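Home | Bands | Albums | Venues | Random article

Mostosska (band)

Reading time: 3 minutes

Mostosska is a heavy metal band formed by guitarist and singer Hawi Gebreyes, who remains its only constant member and, for one difficult winter, was its only member of any kind. The group is best known for the live album Voler, for its long songs, and for a habit of announcing farewell tours.

Origins

Gebreyes started the band after leaving Flullov, a covers act that played weddings and had grown tired of her adding solos to the slow dances. The first lineup had two bassists, the result of an advertisement that ran twice. Both were kept on for a year because neither would leave first. The name comes from a misprinted poster. The band had intended to be called something else, and its members have never agreed on what.

Early demos circulated on cassette and were described in one fanzine as "recorded in a cupboard." The band objected, having paid for a studio.

Seyoum

The debut album, Seyoum, runs 70 minutes and contains six songs. The longest of them, "Ferryman's Receipt," has three false endings, and in concert the audience customarily applauds all of them. Reviews were mixed. Admirers praised the twin guitar harmonies and Gebreyes's low, unhurried singing. Detractors noted that the drum solo comes in the second track, before the listener has had time to become fond of the drummer.

The album was pressed in an edition of 1,639 copies. The band had ordered fewer, but the plant charged the same either way.

Voler

The live album Voler was recorded over two nights in October. Most of the first night was lost when the tape machine was left armed but not running, so the record is drawn almost wholly from the second. Its 117 minutes include all of Seyoum, played in reverse order, and a long spoken passage in which Gebreyes asks the owner of a van to move it. Fans can recite this passage, and do.

A remastered edition restored the between-song tuning, at the request of a small but persistent group of listeners.
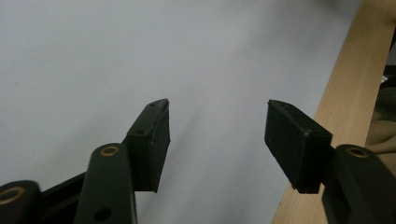
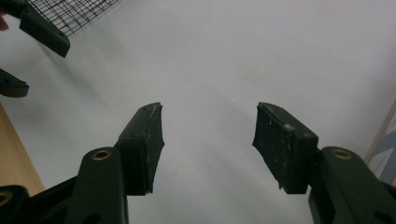 Farewell tours

Mostosska has announced four farewell tours and completed two. The first ended after a show at which the encore outlasted the main set. The second was renamed partway through, when the band booked further dates. Gebreyes has said in interviews that each farewell was sincere at the time. The most recent tour took in 115 shows, a large number for a group that had already retired.

Style and influence

The band's music is usually filed under doom metal, though its faster songs have been claimed by power metal enthusiasts and its slowest one by a radio program about sleep. Younger groups cite the guitar tone on Seyoum, which came from a faulty amplifier that has since been repaired, to general regret.

Comments

riffwarden: The van was blue. It's on the bootleg. Please add.

Tannoy_Tess: I was at the second night and the third false ending got me again. I owned the album!

lowend4ever: Justice for both bassists.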